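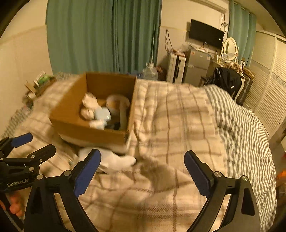
Tidy-Up Challenge – your questions answered

I get the same handful of questions every February, so I've finally typed them up. I'm Bjartur Lauritsen and I run the after-school robotics club. If yours isn't covered, grab me at the end of a session!

What is the Tidy-Up Challenge?

It's our big project for the spring. Each team teaches an arm to put soft, awkward things into an open cardboard box. We start by doing the job ourselves with hand-held grippers, record it, and then train on the recordings. The arm gets its turn on show day.

Do I need to know how to code?

Nope. Half of last year's Team Skov had never written a line when they joined. You'll pick up bits of Python as you go, and there's loads to do that isn't code (sorting recordings, mostly, sorry).

Can I record at home?

Yes, please do! Club tables are all flat and grey, and we want messy places. Beds are brilliant – a rumpled blanket is much harder than a table. Any room will do, and please don't tidy it first.

What should I pick up?

Soft toys, socks, small bits and bobs. Nothing breakable and nothing alive (yes, I've been asked about the hamster). Try to mix shapes.

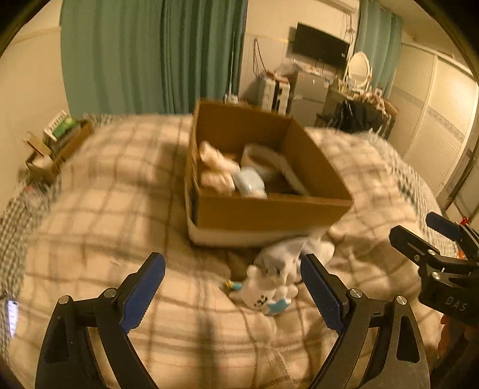
Plush toys are my favourite because they squash. Pinch a bear by the ear and the rest of it swings about, pinch it round the tummy and it behaves. Have a go at both, as we want the arm to see more than one way of doing it. And if you drop something, keep recording and pick it up again. Drops are useful.

How many recordings does a team need?

I ask for 800 before you train anything. Team Gidia handed in 3,891 last year, of which 2,624 were good enough to keep, and they still came second to Truklow. So please don't panic about huge numbers.

What makes a recording no good?

Usually rushing. Move at the speed you'd use to carry a full mug of tea. Fingers over the lens is the other big one.

How long does it take?

I'd say 20 minutes at a time is plenty, then swap with a teammate. Your wrist will complain if you don't.

Which software do we use?

Zirneo, which is our own and a bit scruffy. Older members wrote most of it. If it freezes while uploading, leave it alone for a while before you close it – it often sorts itself out.

Can parents help?

They can hold things, empty the box between goes and make snacks. The gripping has to be done by team members.

When are uploads due?

By 6 pm on the last club day of the month. I do check, and I'm only a little bit flexible.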